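July 31, 2021 – desk reset, Wevadgate room

Finally got going on the long blue desk and I love it already! Rule for the day: only things we use or like looking at stay out. The phone stays. So does the dried plant in its little white pot – brown as toast and still the best thing on the desk.
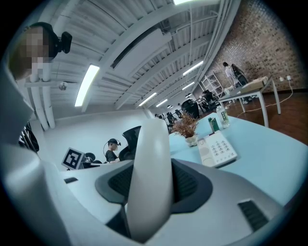 Séverine Chevalier: fine by me, but please don't water it. I'd also put the phone at the Tanguy end, I answer it 22 times a day.

Good point, will try that in September when the new cable comes.

Keyboard goes next to the plant, at an angle, which suits my wrists. Drinks can stay as long as the caps are on. Boxes belong on the worktable by the brick wall. 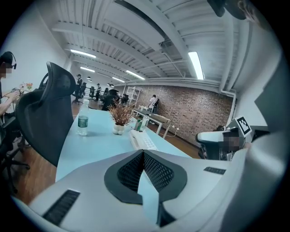

Still to do

Labels for the shelving, 44 of them. Ask Homar for 2 more cable clips.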